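Progress Report to the Ravn Fund: Returns and Reuse Program, Second Period

Summary

Vornurard continued to operate the parcel return service in the Zinska district through August. The service now reaches 12 neighborhood collection points, and 169 households registered during the period. Spending remained within the approved budget.

Activities

Sorting moved to the Welten building in the spring. The larger floor area allowed staff to separate resale goods from packaging on the same day. Opening hours were extended to 7 p.m. at six sites following requests from residents.

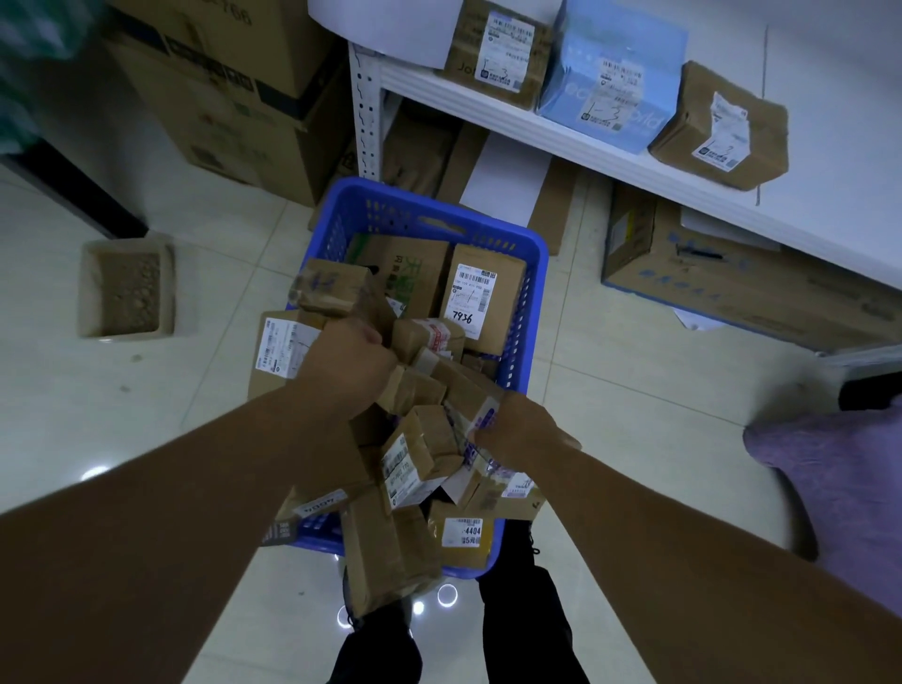 Small parcels held above larger boxes in a blue plastic basket.

Roughly 300 cardboard boxes were passed to local shops for reuse. Demand for padded envelopes was lower than planned, and the remaining stock has been carried forward.

Issues

Delivery of shelving was delayed by 6 weeks. The supplier has credited part of the cost, and the amount appears under line 4 of the attached statement.

Next Period

Vornurard will review site rents and submit a revised staffing plan with the next claim.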